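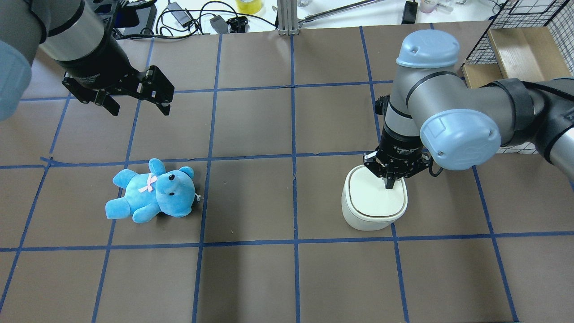

Blackwood Applied Robotics, Bench Support

Ticket 104: Zallamell two-arm kit, trial unit
Raised by: Catinca Ilie
Supplier: Drandberg
Status: open, waiting on supplier
Priority: started as low, bumped to high

Problem as reported
Right arm stops partway through the lid task. Gripper comes down to the lid of the white container, arm throws a soft fault, then sits there till someone clears it. Left arm fine. Toy task (blue teddy) fine on the left, haven't run it on the right since the fault showed up.

Need this sorted before the trial licence runs out in June, otherwise we're paying for a kit we can't sign off.

Log

1st March, first pass
Restarted controller. Restarted Stidari (the control software that ships with the kit). Same fault, same spot.
Re-ran the lid task 12 times. Faulted on most, no pattern I could see. Didn't write down which ones, sorry, will do it properly next time.

Second pass
Moved the container one cell to the left, same row. Better but not gone. So reach might be part of it? Manual says the tape grid only needs to match the layout in the software, doesn't say anything about outer cells being worse. Asked Drandberg if there's a reach map for the right arm. Nothing back yet.

Checked the tape while I was at it. Centre line matches the calibration file. Didn't bother measuring the rest.

Third pass
Gripper force was at 80 in the settings. Pretty sure it shipped at 30 and one of us changed it during the demo. Put it back to 30. Fault is less frequent but now the lid slips out of the fingers, so no good either way. Tried a few values in between, same trade off.

Note for Drandberg: Stidari lets you change force on one arm without any warning that the two are now different. Took me most of the morning to spot. Please flag it on the main screen.

Fourth pass
Cable. The black one looping off the right gripper housing round to the side of the wrist. With the arm out over the container and the wrist turned, I reckon it's pulling. Held the loop clear by hand (arm at slow speed, e-stop in the other hand) and the lid task ran clean twice. Let go, fault came back on the next run.

Not proof but it's the best lead so far. Strap on the forearm looks like the obvious place to re-anchor it but I don't want to touch the routing on a loan unit without an OK in writing.

Questions to Drandberg
Is there a longer gripper cable for the right side?
OK for us to re-route and re-strap it ourselves, or does that void the loan terms?
What is the default force meant to be? Manual and software dissagree.
Can the fault log be exported? I'm copying codes out by hand.

Workaround for anyone on the bench
Use the left arm for now. If you must use the right, keep the container near the centre line and leave force at 30. Don't clear the fault more than once in a row, home the arm first. And put the settings back how you found them pls.

Next
Chase supplier. Repeat the lid runs with the cell and fault code recorded for each one. Leaving ticket open. CI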